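Home | Match Notes | Away Days | About me

What a draw feels like from row 12

Filed under: Soccer, Lower League Life

I have been trying to write this since I got home and I keep deleting the first paragraph, so I'm skipping it. We drew 2-2 with Jodia, we were two up at the break, and I have no voice left.

If you're new, my team is Lokilness. We're small, we play in a ground with one proper stand and three sides of wishful thinking, and in February the wind comes straight across the field and into your coffee. I sat in row 12 as usual (bad knees, good view of the left wing) and for the whole first half I was the happiest woman in the county. Memon scored the first from a corner we'd clearly worked on, because two of our guys blocked off their big center back and the ball just dropped in the space. The second was a mess, a deflection off somebody's shin, but I'll take it! They all go in the book the same.

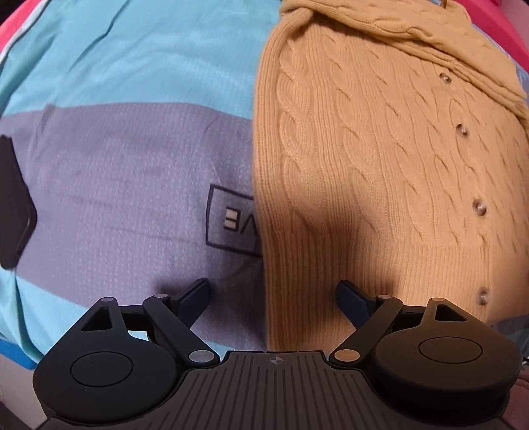
Yellow cable knit on the striped duvet.

Then came the second half, and I need to talk about the substitution. We took off our number 8 with half an hour left. I get that he'd been booked. I get that he was walking a little funny after that tackle by the dugouts. But he is the one player we have who wants the ball when things get ugly, and things got ugly right away - we stopped passing through the middle completely and started hitting it long to a striker who is, with love, not tall.

Jodia aren't even that good. They press hard for ten minutes and then they need a rest, and every time they needed one we gave the ball back to them. Their first goal was a cross nobody attacked. Our keeper came, changed his mind, went back, and by then it was over his head. I had my hands on my hat before it landed.

The equalizer was in stoppage time, of course. Free kick on the right, a silly one, a shirt pull with the guy facing his own goal. The delivery was good, I'll give them that. Their sub got a foot to it at the far post and ran off toward their fans, and our whole stand went so quiet that I could hear them singing from the other end, every word.

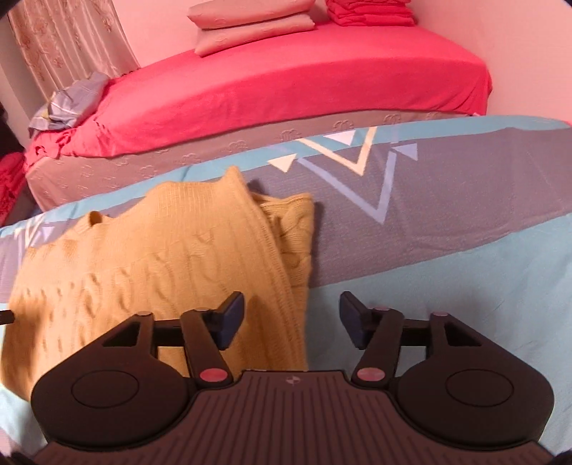 Were we just unlucky to concede so late?
I don't think so, because we've now let in a goal in the last few minutes of three games running, and in each one we'd dropped so deep that the other team could stand on the edge of our box and pick a pass.

I know people will say a point is a point, and on the table it looks fine. We're 8 points clear of the bottom two and I'd have bitten your hand off for that back in the fall. It's just that I walked out of there feeling like we'd lost, and I bet the players did too. Memon sat down on the grass at the whistle and didn't get up until the Jodia goalkeeper went over and pulled him up by the wrists, which was a nice thing to do.

On the bus home everyone had a different fix. Play five at the back. Play the kid from the youth team. Drop the keeper, which I'm against, he's had one bad afternoon since the season started. I'd leave the team alone and just ask them to keep the ball for the first five minutes after we score or after a break. Boring passes, side to side, let the crowd moan. I'd moan too, and then I'd have gone home with three points.
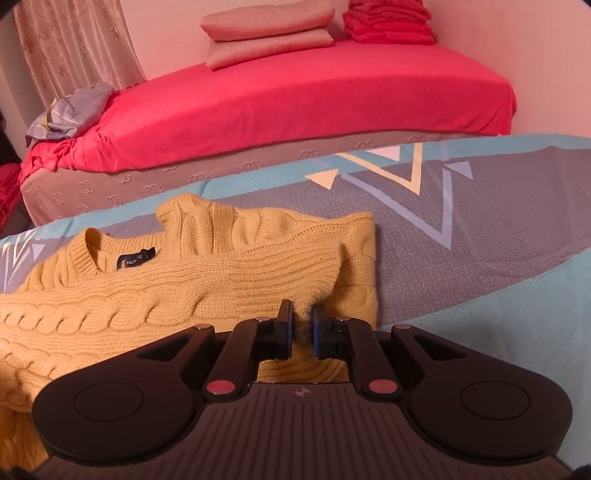
Vikas Goel: You're being too kind about the keeper. If he stays on his line for the cross it's a simple catch and we never get to the nervous part. Agree on the 8 though, the minute his number went up I turned to my son and said we'd be lucky to hang on.

Okay, Vikas, he should have stayed home on that one. I still wouldn't drop him for the next game, which is away, on a field that's always heavy down one side by this time of year. I'm going if Ursina Frei is driving. If she isn't, I'll be listening on the radio in the kitchen with the volume too high.

2 comments | Share this post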